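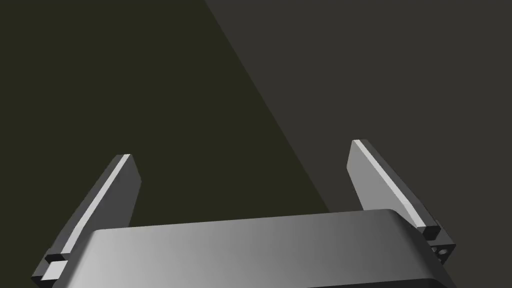 A student in last term's section wrote on the back of her quiz that zonal marking at corners is "a way to make sure a goal is always somebody else's fault," and I have been wanting to start a class with that line ever since. She has a point! Let's see how far it goes.

Coaching Soccer, Unit 3: Defending the Corner Kick
Handout to go with the lecture. Bring it to the field session too.

1. Why we spend a whole unit on this

The ball is dead, everybody gets to stand where they like, and the kicker has no one near them. There is no other moment where the defending coach has this much say in what happens next. If you like puzzles, you are going to love corners. I do, and I apologize in advance for how long I can talk about the near post.

Most corners come to nothing. Teams still lose cup games on them, usually late, when legs are heavy and somebody has just come on as a sub and hasn't been told where to stand.

2. Man marking

Each defender takes one attacker and stays with that attacker until the ball is cleared. Players understand it right away, and that matters a lot with younger groups. The trouble comes from screens and crossing runs. Two attackers start close together, run across each other, and one marker gets stuck behind a teammate. The marker also has to watch the runner and the ball at once, and a good attacker will start the run exactly when the marker looks up.

Coaching words to use: touch tight, side on, see both.
Coaching words to avoid: "get a body on him." Referees hear that too.

3. Zonal marking

Each defender takes a piece of the goal area and attacks any ball that comes into it. The usual shape is a line along the edge of the six-yard box with your best headers in the middle, plus a player at the near post. Nobody gets dragged around, and when you win the ball you already know where your teammates are.

Now back to the quiz comment. The weak spot is that attackers get a running jump and the zonal player is often jumping from a standstill. Ball drops between two zones, both defenders look at each other, goal. So the seams need an owner. My rule: the player closer to the near post takes anything in the seam. You can pick the opposite rule if you want, but pick one and say it out loud every week.

4. Mixed systems

This is what you'll see most weekends. A few players hold zones near goal and the rest block or track the most dangerous runners farther out. The blockers don't have to win the header. They have to ruin the run, legally, by standing in the lane before the runner gets there.

5. Case: Grellholm at Varnano

We'll watch this one together in class. Grellholm had defended corners zonally all season, and with the score level in minute 65 they faced 3 corners in a row. Crowd of more than 4,000, very loud, so calls from the keeper were close to useless. Watch where the near-post defender stands on each one. On the first he is touching the post. On the second he has drifted out a step. By the third there is a gap you could park a bike in, and Varnano's delivery goes right into it.

Things to talk over with your group before we watch the replay from behind the goal:
Who could have fixed the drift, and with what signal, given the noise?
Would a man-marking team have had the same problem?
What does the goalkeeper want here? (Ask a goalkeeper. They have opinions.)

6. Leaving players up the field

Keep 2 players near the halfway line and the other team will usually hold back three. That thins out the crowd in your box before the ball is even kicked. It takes nerve, and parents will yell at you about it. Try it in practice games first and see how your group handles it.

7. Field session

Meet at the Narkeleo field, far goal, at 4 p.m. We'll run ten corners from each side in each system and swap roles so everyone defends and everyone delivers. If you can't hit a corner past the first defender, don't worry, you'll be helping the near-post player feel great.

Wear layers. The April wind down there comes straight across from the parking lot, and it makes inswingers from the left really interesting.

For next time: read the Janssen chapter on throw-ins, and sketch a corner setup for a team with only one strong header.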